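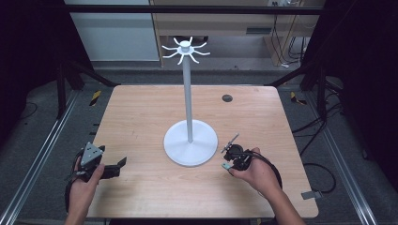
# Minutes: hand-held gripper comparison, October meeting

**Chair:** Shuk-fan Shek
**Notes:** Pejman Heydari
**Also invited:** Kao (sent written comments, read out under item 3)

The meeting started at 10:15. The minutes of the previous meeting were accepted with one correction: the cable order was placed with Wullitz and not with Ranero.

## 1. State of the trials

Shuk-fan reported on the mug tree task with the two black hand-held grippers. The stand stays near the middle of the table and the operator works with one gripper in each hand. We have now 166 recordings which passed the check. Pejman has looked at all of them and has removed the ones where the time stamps of left and right did not agree.

It was asked if the stand should be fixed to the table. Shuk-fan prefers to leave it free, because the Stivar arms will also meet a free stand later. Pejman thinks that a free base makes the comparison between operators less fair. No decision was taken, and the point comes back at the next meeting.

## 2. Left and right gripper

The two devices are not equal at the moment. The left one has the gray triangular plate on top and the flat finger jaw. The right one has the thin rod with the small T-shaped crosspiece. Pejman asked that we write this clearly in the log of each recording, as he found three logs with only the word "standard" in them.

Comments from the operators:

- The flat jaw is easy to bring close to the base, but it is hard to judge its tip when the hand is low over the table.
- The crosspiece is good for pointing at a hook from the side. Between two hooks it needs a slow approach.
- The wrist strap on the left hand is comfortable for short sessions. After a long one the operators want a wider strap.
- The cable of the right gripper pulls at the wrist when the arm turns outward. This was mentioned by every operator.

Shuk-fan proposed to exchange the sides for one session, so that we know if the complaints come from the device or from the hand. Agreed.

## 3. Controller

Kao wrote that the new controller settings give a smoother closing of the jaw, but a small delay is felt at the start of the movement. Pejman measured the delay with the old settings too and found it there also - only shorter. He will send the curves to Kao before any setting is changed again.

Two settings files with the same name are in the shared folder. Pejman will rename the older one.

## 4. Camera view

The head view shows both grippers and the whole mug tree when the operator stands straight. The white hooks are difficult for the tracking when they come in front of the light wall area at the back. Shuk-fan suggested a dark cloth behind the table. Pejman would first try a lower exposure, as this costs nothing.

It was also discussed to move the black cables which lie on the floor to the right of the table. They shall be tied together before the next session.

## 5. Actions

| What | Who |
|---|---|
| Exchange left and right gripper for one session | Shuk-fan |
| Ask Ranero for a wider wrist strap | Shuk-fan |
| Send delay curves to Kao, rename old settings file | Pejman |
| Test lower exposure in the head view | Pejman |
| Tie the floor cables | Pejman |

## 6. Other matters

The room is needed until 16:00 on both trial days. Shuk-fan will put this in the booking list.

The meeting closed at 11:20.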